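About us

Hello, and welcome to Whitlock Blocks! I'm Saturnino, and I run a small workshop and teaching room in Nurnudham, where we make coloured cubes and then spend a frankly unreasonable amount of our week playing with them.

How it started

I used to fit kitchens. One March I had a crate of offcuts nearly as tall as my daughter, and she wanted something to stack, so I cut her a few cubes and sanded the corners until they stopped being nasty to hold. Then her friend wanted some. Then the nursery at the end of our road asked for a set of 29 (an odd number, I know, but that was how many children they had) and I sat up two nights painting them on the draining board. I still have a green one from that batch, with a thumbprint in the paint.

Wellington Lopes joined me the year after. He'd taught infants for years and he was the one who said the cubes were fine but that I had no idea what to do with them. He was right! I'd been selling them in a bag with a bit of string round it. Wellington wrote the first set of activity cards, and those are now what half our customers come back for.

What we make

Our main set is called Kotero. It comes in red, yellow and green, and we've stuck with those three because they're easy to tell apart across a room and easy to name when you're two. The big set is Skana, 218 cubes in a lidded box, and it's meant for schools and libraries (please don't buy it for a flat, my sister did and she's still finding them in her shoes).

Everything gets sanded, painted, left on the racks and sanded again. We've sold a little over 2000 sets so far, and I've packed most of them myself with the radio on.

What happens at the table

The cards begin small. Pick up the green one. Put it next to the yellow. Now can you get the red on top without the whole lot sliding off? It sounds like nothing much, but lining up one cube with another takes a surprising amount of care, and you can lose a happy half hour to it. We like a plain, pale tabletop for this, with no cloth on it, so the colours stand out and the cubes sit flat. Three cubes is plenty to begin with.

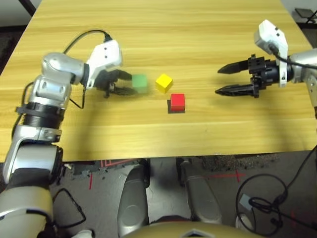 Come and see us

The teaching room is open most mornings, and you're welcome to drop in and have a go before you buy anything. There's parking behind the chip shop and a kettle by the door. Schools can book the long table for a session with Wellington, who'll bring the cards and far too many biscuits.

If you've lost a cube, write and tell us which colour and we'll post you another one. Red goes missing the most, and I'd love to know where they all end up.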